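The Rule About the Table

The workshop at Normont had 18 rules, and Bezawit Alemneh had written most of them herself, over the years, in the same patient handwriting, on the same sheet of card by the door. Rule 3 was the one people grumbled over. It said that before any session began, the table was to be cleared and wiped, the gripper opened wide, and the person holding it was to wait while the kettle boiled next door.

"But why the kettle?" asked Medve, who was new that November and had come all the way from Flundurum with one suitcase and a great many opinions.

"You'll want tea," said Bezawit, and went to put it on.

So Medve stood there with the gripper in hand and waited, which is a harder job than it sounds when you are young and have 20 demonstrations to get through before lunch. There was the pale wood, and the daylight lying across it, and the two black fingers held well apart with nothing between them.

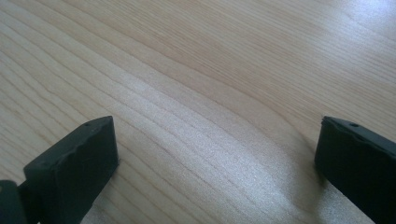 Page 66

It was surprising how much there was to look at, once looking was the only thing left to do. The grain ran off in long thin lines, then gathered itself and bent into an arch, like a hill drawn by somebody who had lived near hills all their life. Medve followed one line until it went pale under the shine, lost it, and started again with another. Then came the fingers, with their small round holes and their uneven edges, and Medve wondered whether those edges had been the same last week, and couldn't say.

"The edges," Medve called through the door. "Are they meant to be like that?"

"Rule 4," Bezawit called back, sounding very pleased – she had a way of sounding pleased through walls. "Write down what you noticed. Then fetch the spare pair from the drawer and compare."

At Rovberg, where Medve had trained, the checks had lived on a screen, and you tapped through them with your thumb while thinking of something else. Medve had once tapped through a whole morning of them without lifting the tool off its hook, and had never told a soul. It seemed a good moment to mention it, now that the tea was coming in on its tray.

Bezawit listened, and poured, and pushed the sugar across.

"I did the same with the old checklist," she said. "For most of a winter. Drink that while it's hot, and then we'll look in the drawer."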